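## Tipps aus der Werkstatt: Wenn der Greifer mitarbeitet

Seit Juni läuft bei uns im Aufräumservice ein Teil der Arbeit über Handgreifer. Wir führen sie von Hand durch die Zimmer, und aus den Aufnahmen lernt später der Automat von Foltix. Für das Team heißt das weniger Bücken, dafür mehr Vorbereitung.

**Vor der Schicht**

- Griffpolster mit einem feuchten Tuch abwischen, kein Spülmittel. Fettfilm kostet Halt.
- Gelenkschrauben von Hand prüfen. Nachziehen nur mit dem kleinen Schlüssel.
- Akku alle 300 Griffe wechseln — auch wenn die Anzeige noch voll ist.

**Im Zimmer**

- Schuhe zuerst, Textilien danach. Am Schuh greift man den Rand, nie den Schnürsenkel.
- Auf weichen Decken langsam anfahren, sonst schiebt der Greifer Falten vor sich her.
- Kleine Bälle rollen weg. Von oben greifen.

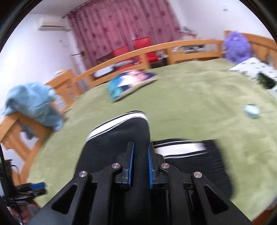 Nach 17 Minuten wird gewechselt, das hat Halyna Hnatiuk in den Plan geschrieben. Das Handgelenk merkt den Unterschied. Wer Pause hat, faltet Handtücher oder trägt Fehlgriffe in die Liste ein.

Hauke Mühlbauer macht inzwischen fast nur noch Einweisungen. Früher hat er zwölf Wohnungen am Tag betreut, jetzt sind es weniger, und die Tage sind ruhiger. Fragen zum Schichtplan bitte weiter an ihn.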